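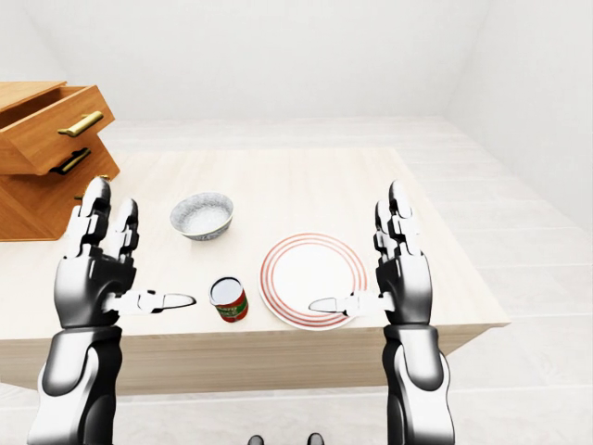
TIRNORA, November 2023

Print this page | E-mail this page

Progress report to the Prureo fund: tray line automation, Jurico staff canteen

The short version is that we have spent a third of the money, the robot has not broken a single real bowl, and the robot has not yet been allowed near a real bowl. Readers may connect these facts as they wish.

All practice is still in the simulator, where the crockery is free. The task is the one we put in the application: a bowl of rice, a can, a plate, two hands. The bowl is meant to end up on the plate. Our kitchen staff do this without looking, usually while arguing about the radio, and it was a surprise to several of them that it needed a grant.

We promised 1000 practice runs by the end of October and logged 500. The missing half went on two things. First, we changed the starting positions after the dish room pointed out that our original layout had everything spaced like a museum. Second, the can. It was put in because the line has cans on it, and it has since taken up more meeting time than the bowl and plate combined. The dish room would like it noted that they warned us.

Jobs. The application said that nobody would lose hours during the pilot, and nobody has. Three people on the early shift now give an hour a week to reviewing runs and marking what they would have done differently. They are paid for it, and they are not gentle. The comment "why is it holding it like that" appears so often in the log that we made it a button.
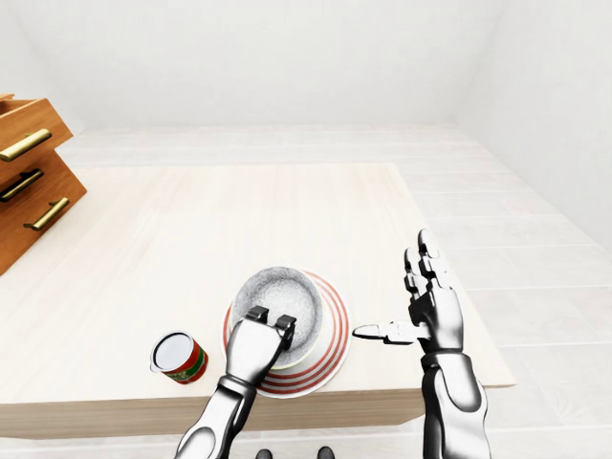
Gripping by the rim is a good case of what the reviewers bring. The engineers were happy with any grip that moved the bowl. The early shift asked whose thumb was going in the rice. We now score rim grips with fingers inside the bowl separately, and the hygiene lead at our Wi site has asked for that column to be kept in every report from here on. It will be.

What has changed for staff so far is mostly talk. People who have plated lunch for years are being asked how they do it, and some have found that they enjoy the question. Two have asked for proper training on the review software. One has asked when the thing will learn to mop. We have no budget line for mopping.

Less happily, the 97 staff who eat on the late sitting heard about the project from a rumor before they heard from us. The rumor had the robot starting on Monday. A notice went up the next day, and I have since held one open session, attended mainly for the cookies.

Next period: finish the outstanding runs, agree with the dish room on what counts as a pass, and decide whether a physical trial goes ahead at all. I'm asking for no extra money, only for the trial date to move back by a quarter.

Prasetyo Pelupessy
Canteen operations, Jurico

Print | E-mail

3 comments

earlyshift_t
For the record I said the can would be trouble in the very first meeting.

Marl
Will the review hour carry on after the pilot? Asking because I've got used to sitting down.

P. Pelupessy
It's in the budget to the end of the grant. After that I'd have to fight for it, and I intend to.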